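The Five-Minute Bathroom and Other Stories We Buy

March
By Hae-won Yeon

The woman on the phone from Clina wanted me to know that clutter is a feeling. I had called to ask how much weight their no-drill shower shelf could hold. She said she would get back to me on the weight, and then she talked for a good while about mornings.

I have been writing about things people put in their homes long enough to know that when a company won't give you a number, the number is bad. I also know that most of us buy the thing anyway. I own three kinds of drawer divider. I once paid for a jar whose only job was to hold cotton balls I had never needed before I had the jar.

So this winter I decided to take the promises of the home organizing business at their word and see how far the word went. I read the books. I sat through a Sunday workshop in Grarbridge, in a hotel meeting room with bad coffee, where 30 of us were told to picture our ideal linen closet with our eyes closed. I signed up for a month of emails from Fedis, a subscription service that sends you a bin every few weeks along with a note about what to stop owning.

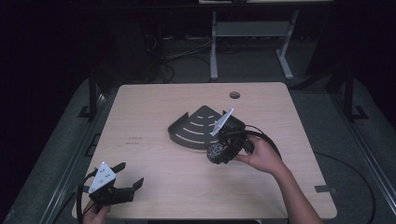 The workshop cost $85, and the first hour of it was about shame. The leader, a pleasant man in a quilted vest, asked us to write down the room we would least like a stranger to see. Almost everyone near me wrote "bathroom" or "garage." He collected the cards and read them out as if he had guessed. Then came the break, and in the hallway a table of products, all of which solved bathrooms and garages.

I don't think he was a crook. He seemed to believe it. But I noticed that the advice and the merchandise pulled in opposite directions, and that he never stopped on the point where they met. Own less, he said, and own these. A man behind me asked whether you could simply throw out half of what was under the sink and leave the rest in a heap. The leader said that a heap was where the trouble started.

Is it? My grandmother kept everything under her sink in a heap, in an apartment with one bathroom and five people. She could put her hand on the bleach in the dark. When I asked the vest about this he said some people have natural systems, and moved on to spice racks.
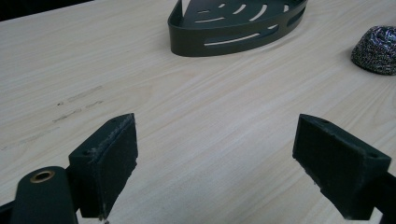
The books are better company than the workshops, mostly since you can skip pages. Strip out the personal stories and what you have left is old advice: put things near where you use them, don't keep two of what you need one of, clean before you sort. Any hotel housekeeper could tell you this in the time it takes to fold a towel. What the books add is a plot. There is a low point, usually involving a lost passport. There is a dumpster. There is a morning when the light comes in and the author cries in front of a shelf.

I tried to check some of the claims. One popular title says the average household will save 17 minutes a day by getting organized. I wrote to the publisher to ask which households, and was sent a paragraph from the same book. Geum, which makes a line of stackable baskets, prints on its packaging that people with tidy bathrooms sleep better. I asked for the study. A very polite reply said that it was based on customer feedback -- 878 responses, all from people who had already bought the baskets and filled in the card.
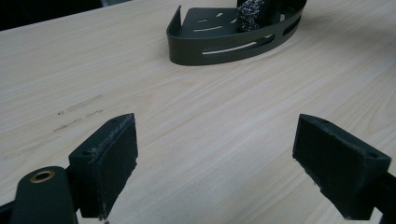

A curved corner caddy, a staple of the small-bathroom aisle.

Corners come up a lot in this literature. An empty corner is called "dead space" or "wasted potential," and I started to feel bad for mine. In my own shower the soap sits on the edge of the tub and the shampoo stands on the floor. It has been like this for years. By the second week of Fedis emails I was measuring the walls.

I will give the sellers this much: a shelf is a good invention. A few square inches off the floor at the height of your hand is worth paying for, and you don't need a philosophy to enjoy it. My complaint is with the philosophy. A plain rack has to be sold as a new self, and then when you are the same self with a rack, you go looking for the next thing. 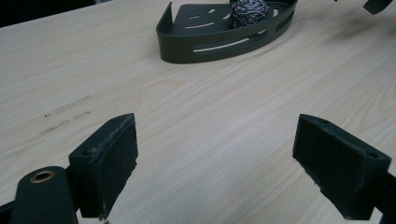
Slots in the walls and floor of a caddy. The shape is made for a corner.

I canceled Fedis after the second bin, which took four screens and a survey. The last question asked what had stopped me from reaching my goals. I typed "bins" and it told me my answer was too short.

Clina never called back about the weight. I tried once more in the afternoon and got a recording about mornings. The cotton ball jar is still on the back of the toilet, and I have started keeping spare buttons in it.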